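Teleop Demos for a Two-Arm Packing Station
Project report, draft 3
Group: Jocelyn Manalo, Rocío Yáñez, Pilar Espinoza
Advisor: Mareike Strobel

1. What we set out to do

Collect demonstrations of small-part handling on the two-arm station, then train a policy on them. The parts came from Acuña (flat parts, boxes, fixtures, whatever they could spare in November). Original plan had three tasks. We got to one and a half. See section 6.

Two ways of showing the robot a task. By hand: put the arms in gravity comp, grab the wrists and push them through the motion. By remote: operator sits off to the side with the leader arms and the station arms copy. We tried both before committing.

2. Setup

White table, two arms, one gripper each, a camera on each wrist plus one looking from the head position. All three streams get logged with joint angles and gripper opening. Leader arms are the Drivari pair from the teaching lab. Logging script is Rocío's, based on last year's group but the timestamps are fixed now.

Parts go down by eye. No tape marks on purpose, we wanted the start positions to wander a bit. Left arm is the holding arm in most of our episodes, right arm does the reaching.

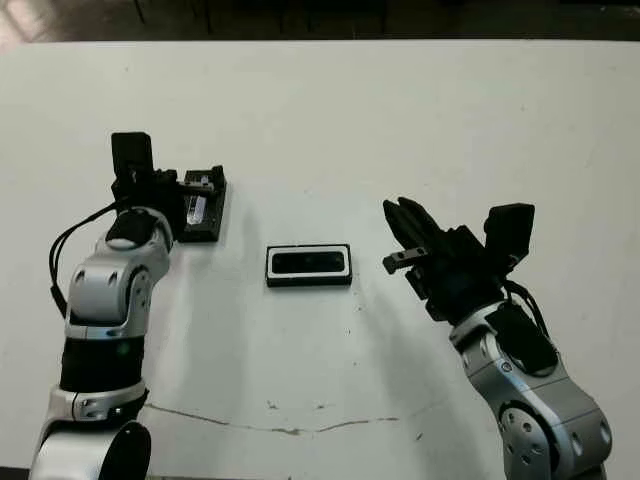 Why not just record everything by moving the arms by hand?
Because your hands and forearms end up in the camera views, and the policy then trains on images it will never get at run time. Pushing two arms at once is also hard for one person, and the grippers still need a separate button.

3. By hand vs. remote

We did 5 hand-guided episodes and stopped. Motion was smooth, smoother than remote to be fair, but Jocelyn's sleeve is in most of the wrist video. Could have replayed the joint paths afterward without a person there. Tried it once, the gripper closed slightly off from the recorded spot and pushed the part across the table. Dropped the idea.

Remote was slow to learn. First session was mostly bumping things. The big problem is depth: from the operator chair you can't tell if the fingertips are beside the part or above it. Putting the wrist views on a second monitor helped more than anything else we changed. Constanza Vergara from the Trilano group suggested that one, thanks.

4. Data collected

67 remote episodes recorded. Kept 31. The rest were thrown out for these reasons:
- operator paused too long in the middle (the policy learns to pause too)
- part dropped and re-grabbed
- wrist camera stream froze, see log notes
- two operators swapped partway thru and the styles dont match

We did not keep exact counts per reason, should have.

Rule we settled on late: one approach, one grasp, no fixing. If the first close is bad, abort and reset. Before that rule everybody had their own habit. Pilar nudges the part straight with one finger before gripping, Rocío comes down steep and fast. Mixed together the policy did something in between that was worse than either one.

5. Grasping thin parts

Most of our time went here. A narrow part wants to be gripped by its long edges and a small twist of the leader wrist turns into a big lean at the far end. The operator has to watch the wrist view and correct before lifting. We also scaled the leader motion down for the last bit of the approach, toggled with a foot pedal. Recomended for anyone doing this next year.

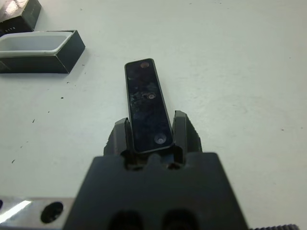

Figure 2. Wrist camera view, black plate with three holes held between the gripper fingers. Open box with white tray at upper left.

Glossy parts were annoying as well. Reflections move when the arm moves, so the same part looks different in every episode. We left the lights alone instead of fighting it and hoped variety would help. Not tested properly.

6. Results so far

Trained on the 31 kept episodes, ran 26 trials on the robot. Counted a success only if the part was lifted and still in the gripper at the end of the move. 5 successes. Not great. Most failures were the gripper closing early, above the part, same depth problem the operators had. Placing into a box was never evaluated, only recorded.

Mareike thinks the early closing comes from the aborted episodes that slipped through the filter. We rewatched some and she is probably right, there's at least a couple with a false close at the start.

7. To do before the final version

- re-filter the episodes, look at the gripper signal only
- record more with the pedal scaling on the whole time
- ask the Ostdale lab if we can borrow their stiffer leader wrists
- write up placing task or cut it
- fix figure numbering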